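April 2018

Skolell export to Zostbridge, continued.

Refreshed the Cakus workbook against the live view this morning. Query editor shows 3,000 rows, the pivot only picks up 2,374. The missing ones all have a blank cost centre, and the merge step was set to inner join. Changed it to left outer and the totals now agree with the ledger.

Date column is still coming in as text on the Robles machine. Regional settings there are US English, so anything past the 12th of the month errors out – 86 rows this time. Set the locale in the query itself to English (Canada) and left the machine alone.

Jovita Tlapale asked if the refresh could run on open. It can, but it adds a wait for everybody, so I've left it manual for now.

To do:
- rename the query steps, "Changed Type3" is no help
- ask Jovita which colour codes the September template used
- test with the 700 row sample before sending it around
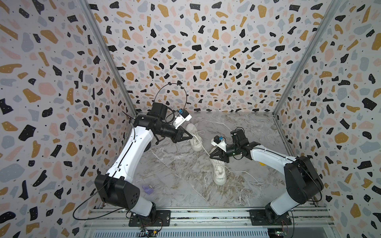
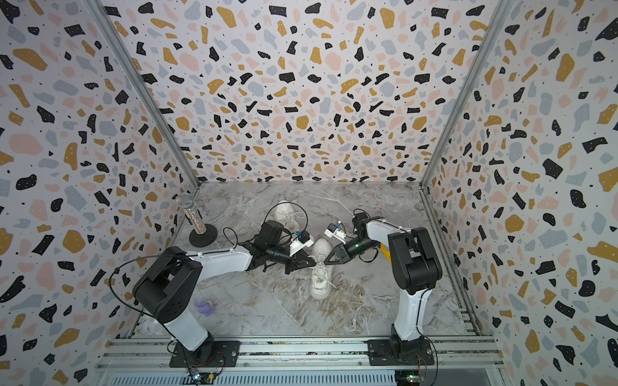
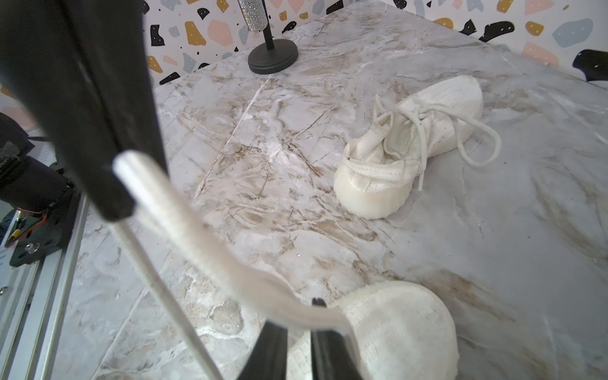 Marble-patterned surface and terrazzo walls, all three views.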